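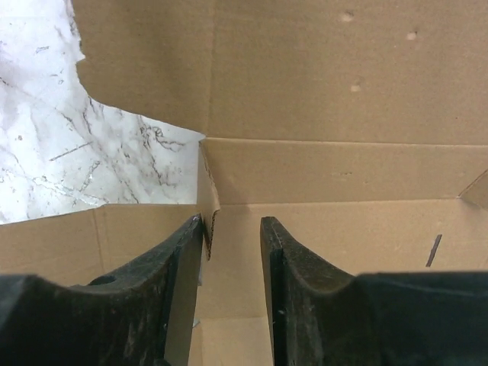 Sevville, 03/11/2019

Contents | Previous | Next | Glossary | Index

Chapter 5: Reading the Brochure

The Nordin packing kit is sold as a two-finger gripper, a wrist camera and a year of support from Flesau, the distributor. The brochure promises "100 per cent dependable box work" on page 4 and does not say which boxes, or who did the testing.

Start with the box. Corrugated board flexes, its flaps stand up where you don't want them, and a torn edge can change the shape the software expects. The fingers are broad at the shoulder, with squared tips, and the black finish picks up scuffs and dust. A buyer should ask what a replacement pair costs. Flesau's price list has 17 lines and fingers aren't one of them.

Then there is the camera. From the wrist, the gripper's own fingers take up much of the lower part of the view, and tan cardboard looks much like more tan cardboard. Clirnier, which sells a rival kit, makes a great deal of this in its July catalogue, though its own claims are no better supported.

In this chapter you will learn to sort a supplier's claims into those you can check on your own bench and those you are being asked to take on trust.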